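Subject: Re: [trultutum-users] left gripper stops short of closing
From: Tumelo Maluleke
Date: 20th April

Manon Desjardins wrote:
> Our left gripper quits before it has a grip, log says error 2537.
> Right one is fine. Has anyone seen this? Is it the motor?

Manon, yes!! Same error on our Breltow pair, and I'm so glad somebody else has it. Left side only here too, 7 times in 40 tries at the drink bottle. 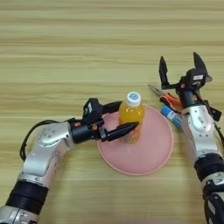
Left fingers at the bottle, bottle on the plate

I don't think it's the motor. I swapped in our spare and got 2537 again on the next run. My money is on the cable that loops out beside the arm. With the wrist turned I can get the error just by nudging it (arm powered down to reach in, then back on, please!).

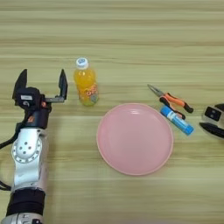

Left gripper open, cable loop at far left

Benavides had a thread in November about the Furnisik connectors working loose after over 3396 cycles, and the symptoms match beautifully. Could you reseat yours at the wrist end and tell me what the log says? I'd love to compare traces. Until then I'm running at low speed with the stop button in my hand.

Tumelo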